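## 3. Collecting the Demonstrations

Demonstrations for the Vomatia set were gathered with hand-held grippers in ordinary interiors, at sites arranged through our partner Umodik.

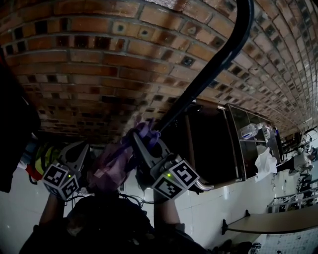 **Figure 1.** Work on a hose and cloth task. Both grippers carry marker cubes; the right one is closed on a black hose and a crumpled purple cloth.

Abou Zeid, commenting on the July draft of this section, objected that recordings made by people would teach a policy to move at a human pace, and that an arm trained on them would reach its joint limits long before the task was over. We take the point seriously. All trajectories were therefore resampled before training, and segments that exceeded the speed limit of the target arm were slowed to fit within it. Segments that could not be slowed without changing the task, such as shaking out a cloth, were kept in the release but left out of the training split.

### 3.1 Tasks and sites

The set holds nearly 3,000 demonstrations recorded at seven sites. Each site was assigned five tasks, chosen from a shared list so that the same task could be compared between rooms. Soft and flexible objects were favored — hoses, cloths, clothing — as these were poorly covered in our earlier Brekilen set. Operators received a written goal for each task and no instruction on how to reach it. They were free to use one hand or both.

### 3.2 Tracking and rejection

Gripper pose was recovered from the marker cubes. A visible face was enough for an estimate, though estimates from a single face seen at a steep angle were noisy and were given a lower weight. Where both cubes were lost for longer than the smoothing window, the demonstration was split at the gap and each part was reviewed separately.

Failed attempts were labeled and kept. An operator who dropped an object was asked to carry on and recover it, and the recovery was stored under the same task name. Labels were checked by a second reader, who worked from the recording alone. The file format and the label list are given in Appendix B.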